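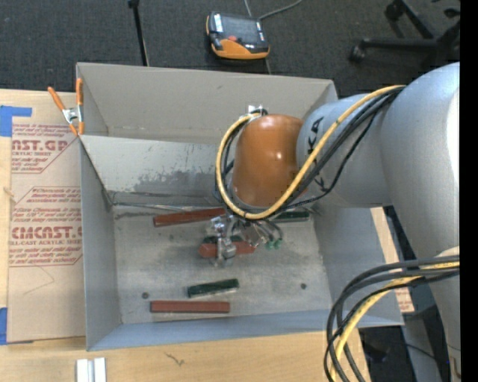 Since our last report to the fund, the sorting trial at Drurkance has moved out of the planning folder and onto a bench, and I'm very pleased to be able to tell you how the people here are finding it. Your grant covers the bin-picking cell and, just as importantly to us, the paid training hours for the crew who have sorted bar stock by hand for as long as most of us can remember. The work is plain enough to look at: red and green bars lying in a grey bin, and a gripper that has to reach down among them and take hold of one without fussing its neighbours. The bars that sit close against each other, or tight up to a wall, are still the ones we talk about most at morning tea.

By the end of July the cell had attempted 3653 picks, of which 1246 were made with one of our own sorters running the shift and no engineer in the room. I'd have liked that second number to be higher, and I expect it will be by the next report, but we chose to go slowly and I'd make the same choice again. We lost a stretch of time when the Plidik software was updated and the grip settings had to be entered afresh, and the crew (very patiently, I must say) went back to hand sorting in the meantime.

Asanka Weerakoon has led the training side and has been a real treasure. Roughly 20 staff have now been through the first module, and two have asked to go on to the Traretti maintenance course, which we'd dearly like to support out of the unspent travel line if you're agreeable. Both came to us as casual packers, so you can imagine how chuffed we are.

It hasn't all been smooth. Some of the older hands worried about their hours, and fair enough too. We have put in writing that no sorting position will go during the trial, and rosters are unchanged. What has shifted is the sort of tiredness people go home with: less in the wrists and shoulders, they tell us, and a bit more in the head, particularly after a long spell of watching for missed grips. We're now trialling shorter turns at the cell, with a swap at 10:30 am, and will let you know how that settles.

Next up is the mixed-length stock from Belkadi, along with a proper write-up of the crew's feedback.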